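# Chapter 4: Classification and Custody Levels

**After reading this chapter, students should be able to:**

- Define classification and distinguish it from sentencing
- Describe the steps of initial intake at a reception center
- Compare objective and subjective methods of assigning custody level
- Explain the purpose and timing of reclassification
- Discuss the effects of overclassification on people in prison and on prison budgets

## Opening Case: The Intake Unit at Lastotness

A woman sentenced to 40 months for a property offense arrives at the Lastotness Reception Center on a county transport bus. She has no prior prison term. She has two children living with a relative, a partly completed nursing assistant course, and a prescription that the county jail filled late. Over the following weeks she will be searched, photographed, examined by medical staff, tested for reading level, and interviewed by a classification officer. At the end of that period she will receive a number on a form. The number will decide which housing unit she enters, whether she may work outside the fence, how often she may see her children, and how much the state will spend each day to hold her.

The judge who sentenced her had no part in that number. The law sets the length of the term, and the department of corrections decides how the term will be served. This division of authority is one of the least visible features of American punishment, and it is the subject of this chapter.

## What Classification Is

Classification is the process by which a correctional agency sorts the people in its care according to risk and need. **Risk** refers to the chance that a person will escape, harm others, or be harmed. **Need** refers to medical care, mental health treatment, education, job training, and help with substance use. An agency may measure the two together on a single form or separately on two. Most current systems keep them apart, so that a person with serious treatment needs is not placed in a higher custody level for that reason alone.

Custody levels are usually given as minimum, medium, and maximum, with some agencies adding a close custody level between the last two. The terms describe the degree of supervision a person receives. They should not be confused with **security level**, a term that describes the building itself: its perimeter, its towers, its cell doors, and its staffing. A medium security prison may hold persons in minimum custody, and often does when beds are short.
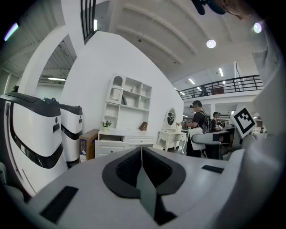

The difference between custody and security becomes most important in small systems. A state that operates many prisons can move a person from one site to another as his or her custody level changes. A state that operates only one prison for a given population must provide every level within the same fence. In such a facility, a person in minimum custody may live under rules written for someone else. Doors are locked on the schedule of the most restricted unit, and visits are searched to the same standard throughout.

## From Judgment to Instrument

For much of the last century, classification rested on the professional opinion of staff. A panel met, read the file, spoke with the person for several minutes, and reached a decision. This approach is called **subjective classification**. Its defenders valued the experience of long-serving officers. Its critics observed that two panels given the same file often reached different results, and that the reasons for a decision were seldom written down.

**Objective classification** replaced the panel's opinion with a scored form. Each item on the form carries a fixed number of points. Common items include:

- Severity of the current offense
- History of institutional violence
- History of escape or attempted escape
- Age at intake
- Time remaining to release
- Detainers or pending charges

The points are added, and the total falls within a range assigned to each custody level. Staff may depart from the score through an **override**, which must be explained in writing and approved by a supervisor. A high rate of overrides is generally treated as a sign that the instrument does not fit the population, that staff have not been trained in its use, or that beds at the scored level are not available.

Age deserves particular attention. Younger people are involved in more rule violations than older people, and many instruments give age considerable weight. Students should consider whether it is fair to assign a person to stricter conditions on the basis of a trait that he or she cannot change. The question returns in Chapter 9.

## The Ziltoleo Validation Study

An instrument must be tested against the population on which it is used. This testing is called **validation**. The Ziltoleo study, discussed throughout this chapter, followed around 2,000 people from intake through the first year of confinement and compared their scores with their later conduct. Among those scored as maximum custody, 121 had been placed at that level mainly because of the severity of the current offense. As a group, their conduct in prison closely resembled that of the medium custody population.

The finding raised a practical concern. Offense severity may be a sound basis for a sentence and still be a poor guide to behavior inside an institution. Where a form gives it too much weight, the result is **overclassification**, the placement of people in conditions more restrictive than their conduct requires. Overclassification uses costly beds, limits access to work and school, and may delay preparation for release.

## Reclassification

Initial classification relies on the past. Reclassification relies chiefly on conduct since admission, and for that reason it uses a different form. Reviews are commonly held every six or 12 months, and also after a serious rule violation, a new charge, or a change in release date. A person should receive notice of the review, an opportunity to be present, and a written copy of the result.

## Key Terms

classification; custody level; need; objective classification; overclassification; override; reclassification; risk; security level; subjective classification; validation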